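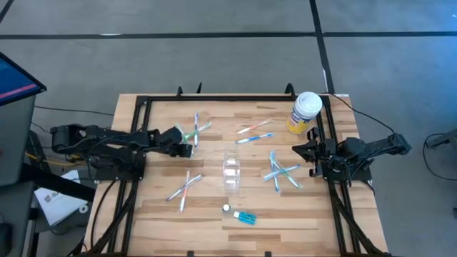

Visit report: Clarndale open day, 2 Apr 2026

Clarndale is the packing site where Flimora puts together oral care kits for hostels, budget hotels and overnight trains. It is a single-story building at the end of Kao Street, with goods in at the rear and offices along the front. The open day ran from mid-morning to late afternoon, with groups going through at intervals. I joined the second group. Our guide was Ataahua Bolger, who has charge of kit specifications and wrote most of the sheets pinned up in the corridor.

The tour took the building in the order the goods do: receiving, storage, the layout tables, packing, and dispatch. Receiving was the least interesting part for a visitor. Cartons come in on mixed pallets, are checked against the delivery note, and get a colored dot for the month. October stock was still on the lower racks, with newer cartons above it. Toothbrushes keep well, so the dots mainly matter for liquids.

The current product is called the Wemance kit. In its basic form it holds a wrapped toothbrush, a small bottle of mouthwash, a folded card and a tube of paste, all in a flat pouch. There are 4 variants. Two of them leave out the paste, and one has a second brush for shared rooms. The fourth is a refill pack with no pouch, sold to properties that already have a dispenser. Batch size on the day of the visit was 1,145 kits, a number set by the shipping carton and the pallet pattern.

Layout work was the main reason I went. A new kit is first set out by hand on a wooden tabletop, and the arrangement is changed until the contents fit the pouch without a bulge at one end. Brushes cause most of the trouble. A handle with a thick grip will not nest against a bottle, and two brushes placed head to head need more length than two placed head to tail. Bolger's sheets give a permitted overlap for each handle type. She also keeps a set of loose brushes for comparing handles, and these get tipped out in whatever order they come.

Handle color is used for sorting at the property. Housekeeping staff hand out different colors to guests who share a room, so a good mix in each outer carton is part of the specification. Flimora tried a fixed sequence of colors and dropped it after one season, as the sequence was lost the first time a carton was tipped. 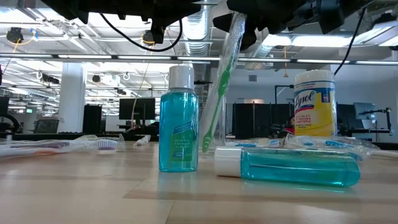
Mouthwash got the longest explanation. The bottle is the heaviest thing in the pouch and decides where the fold goes. Bolger's first test is to leave a filled bottle on its side and look at the cap after a set period. The second is to repeat this with weight on the body of the bottle. A cap that passes the first test and fails the second goes back to the supplier with a torque reading. Upright storage is specified for cartons, but no one expects it to hold once a pouch is in a guest's bag, so the side test is treated as the one that counts.

I asked whether a tamper band would help. The answer was that it shows opening and does little for seepage. Liner material makes more difference. Two liners were under comparison at the time of the visit, and the results were not being shared with visitors.

Wrapping is the other item with a written procedure. The brushes for the kits are sealed in clear plastic. Clear film lets the packer check the handle color and the state of the bristles without opening anything. The drawback is that the film creases and catches on neighboring packs, so that pulling one out of a tray can bring a second with it. Packers are taught to lift from the handle end of the wrapper. The film extends past the brush and gives a tab to hold, and the bristles are left alone.

Tables are wiped between batches and again whenever a bottle is found to have leaked. Mouthwash dries to a faint sticky film that picks up dust from cartons, and a wrapped brush set down on it has to be discarded. The cleaning sheet asks for wipes to be kept within reach of the work at all times. 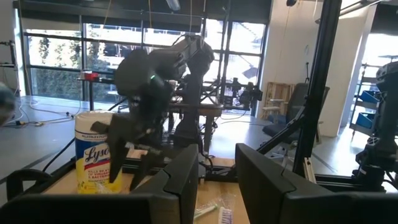
Disinfecting wipes on the wooden tabletop. The windows are along the wall behind.

Daylight came up in questions. One visitor wanted to know if strong light changes the dye in the mouthwash. Bolger said that cartons are closed for storage and that bottles spend only a short time out on a table, so it has not been made a test. She does use daylight for checking handle colors. Under the old lamps in the storage aisle, she said, light blue and pale green were regularly confused, and a carton had gone out with almost no blue in it.

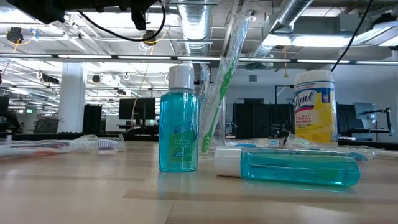
For presentation samples, brushes may be stood up in a clear cup with the mouthwash alongside. Buyers ask for this view because it is close to what a guest will do at the sink. It has no bearing on packing, though it did lead to one change: a shorter handle was rejected when it kept slipping down inside the cup.

Packing itself was shown for about 10 minutes. Card first, then brush, then bottle with the cap toward the fold, then paste where the variant has it. The pouch is pressed flat from the closed end and sealed. Finished kits stand on edge in the carton. The reject bin held mostly pouches with a crooked seal.

Dispatch was closed to visitors because a truck was being loaded, and we returned along the corridor to the front office. Specification sheets for the Wemance kit were available there on request. Mine lists the pouch dimensions and film thickness but gives no cap torque, and I have written to Flimora to ask for the figure.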